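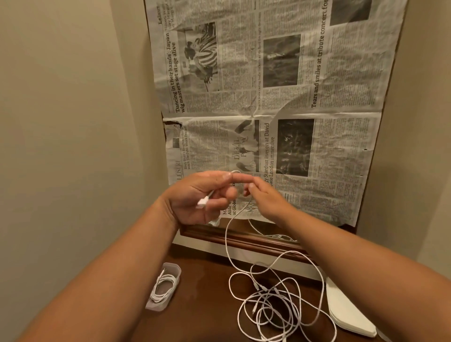
I finally got up the tower at Catterall! I've been walking past that church for years and the door to the stair was always locked, and then in October they opened it for the afternoon and I was fourth in line.

The stair is a tight spiral with a rope for a handrail, and every step is cut from a single block, with the round part at the inner end stacking up to make the central post. I knew that from books. Feeling it under your hand as you climb is another thing entirely, because you can find the joint between one step and the next with your thumb, all the way up, and some of them are so fine you'd miss them with your eyes.

Halfway up there's a little room with one slit window, and on the wall to the left of it are masons' marks. I counted 14 before the people behind me got restless. There's an arrow, a kind of hourglass on its side, a fishhook shape, and a W with a bar through it that shows up again and again. The usual explanation is that each man marked his stones so he could be paid for them, and I've read other people who say plenty of marks had to do with where a stone should go. Probably both, depending on the building. What got me is that the W man is all over the room and then, higher up, he's gone. Not one. The tooling changes too, from slanting strokes to much finer upright ones, and the stone is a shade yellower.

So of course I went home and pulled out everything I have on Catterall, which is one booklet and a photocopy. The booklet says the tower was built "in a single campaign." I don't buy it! There's a change in the stone, a change in the tooling, and a string course on the outside at just that height that doesn't quite line up at the northwest corner. You can see it from the bus stop if the sun is low. I think they stopped for a good long while, ran out of money or ran out of quarry, and came back with a different crew.

The yellower stone could be from Bamitz. I've only been to the old quarry there once and it's mostly brambles now, but the blocks lying in the bottom are that same color, with the same little shell fragments. If it is Bamitz stone, it had to come 40 miles, most of it by river I'd guess, and then up the hill on carts. Imagine doing that for a tower that's already half built and has been sitting under a thatch cap for who knows how long.

Above the marks room it opens out into the bell chamber, and the timber frame in there is gorgeous. Huge oak posts, pegged, with carpenters' numerals cut into the joints. Someone got a IIII and a VI the wrong way around and scratched one out. I laughed out loud.

I didn't get onto the roof because of the wind. Next year.

If you like this sort of thing, the church at Clellel has a similar stair, shorter and much more worn, and there you can get right up to the vault and see the rough backs of the stones the builders never expected anyone to look at. Bring a flashlight and hold it flat against the wall, so the light rakes across the surface. Marks jump out that you'd swear weren't there a second ago.

Plander is next on my list. The nave is supposed to have four different pier designs in one row, and I want to know which one came first.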